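Truton Drawbar 4 heavy-duty curtain pole, long-term review
Feb 1, 2023

Blackout curtains are heavy, and most curtain poles sold for domestic use are specified for something lighter. The pair in the back bedroom are lined and interlined, in navy, and the previous pole had taken on a visible bow by the end of its first winter. I replaced it with the Truton Drawbar 4 in December and have used it every day since then.

The pole is a two-part telescopic steel tube with a centre joint, supplied with three brackets, two end stops, a set of rings and a bag of fixings. It comes in a matt black finish only. I bought mine from Dinby for 64 pounds, including delivery. The packaging was adequate. The tubes were sleeved in card, the brackets were loose in a bag, and one had a small chip in the coating at the lower screw hole, which is hidden once the cover is on.

Construction

The outer tube is thicker than that of the Prenton pole it replaced, and the difference is obvious when both are held at one end. The inner tube slides into the outer with little play. Where many telescopic poles rely on friction alone, the Truton has a grub screw at the joint that bears on a flat pressed into the inner tube, so the two sections cannot rotate against each other. The key supplied for it is poor and began to round off on its second use. Use your own.

The step between the two tube diameters is the weak point of every telescopic pole, as rings catch on it. Truton fits a tapered nylon collar over the step. It works in one direction without fault. In the other direction, moving from the narrow tube to the wide one, a ring will stop at the collar if the curtain is pulled from low down. Pulling from shoulder height avoids it. If your pair of curtains meets near the middle of the window, set the joint to one side so that only one curtain has to cross it.

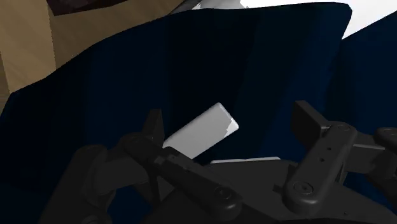 The brackets are the best part of the product. Each is a single piece of folded steel with a back plate secured by four screws, and the cradle that holds the tube is adjustable for projection over a short range. The adjustment is made by a slotted arm and a single bolt. Mine have not crept. The cradle has a rubber insert that stops the tube from ringing when the curtains are drawn quickly, a noise the Prenton made every morning.

Fitting

The instructions are a folded sheet with drawings and no text. They show the centre bracket being fixed first. I would fit the two outer brackets first and run a line between them, then mark the centre, because the lintel above an older window is rarely level and the eye follows the pole more readily than it follows the plaster. The sheet does not mention that the projection arm must be assembled before the back plate is screwed to the wall. It cannot be done afterwards without taking the plate off again.

The supplied plugs are general-purpose nylon and suit solid brick. They are not suitable for plasterboard and the box does not say so clearly. My wall is brick with a soft lime plaster over it, and the supplied screws are too short to reach sound brick through that depth. I used longer screws of the same gauge. The screw heads must be countersunk or the covers will not seat.

Concrete lintels need a hammer drill and a good bit. I moved the brackets above the lintel instead, which raised the pole by a hand's width. This had the side effect of improving the light seal at the top. If your curtains are already made up to length, check the drop before doing the same.

Fitting took nearly 2 hours, including filling the old holes. A second person is needed when lifting the dressed pole into the cradles. With the curtains already on the rings it is awkward, and with the curtains off it is easy, but the rings must then be hooked up from a step.

Performance

The quoted span for the pole with three brackets is generous and I have not tested it at full extension. At my width there is no sag that can be seen from the floor. I measured it with a taut line after fitting and again in January, and could find no change.

The rings are steel with a nylon liner. They run quietly and do not need silicone spray. The eyelets are closed and fixed, so a ring can only be added by taking off an end stop. The number supplied was enough for my curtains with none left over. Spares are sold separately and are dear for what they are.

The end stops are push-fit with a hidden sprung clip. One has worked loose twice. A turn of tape around the clip has cured it, but a screw would have been a better choice on a pole meant for heavy fabric, since the last ring presses against the stop each time the curtain is opened.

The finish has worn slightly along the top of the tube where the rings travel. This cannot be seen from below. On the collar there is no wear at all.

Compared with the alternatives

The Darko equivalent is cheaper and has a brighter choice of finishes, and a one-piece version is offered for narrow windows. Its brackets are die-cast, with two screws each. My neighbour Aníbal Grajales has the Darko over a bay door with unlined linen and has no complaint. With that weight of cloth I would not expect one. For interlined curtains I would want the four-screw plate.

A made-to-measure one-piece tube is better than any telescopic pole, as there is no step for the rings to cross. Delivery is the difficulty, and the price was well over double when I asked. A ceiling track is the other option and gives the best light seal of all, but it depends on finding joists where you want them. Mine run the wrong way.

Specification notes

Material: steel tube, nylon collar and ring liners
Brackets: three, adjustable projection
Fixings: included, brick only
Finish: matt black
Tested with: one pair of interlined blackout curtains
Tools needed: drill, masonry bit, level, string line, good hex key

Good: stiff tube, solid brackets, locked centre joint, quiet rings.
Poor: short screws, soft hex key, push-fit end stops, collar catches in one direction.

I would buy it again for a brick wall, with a box of longer screws in the same order.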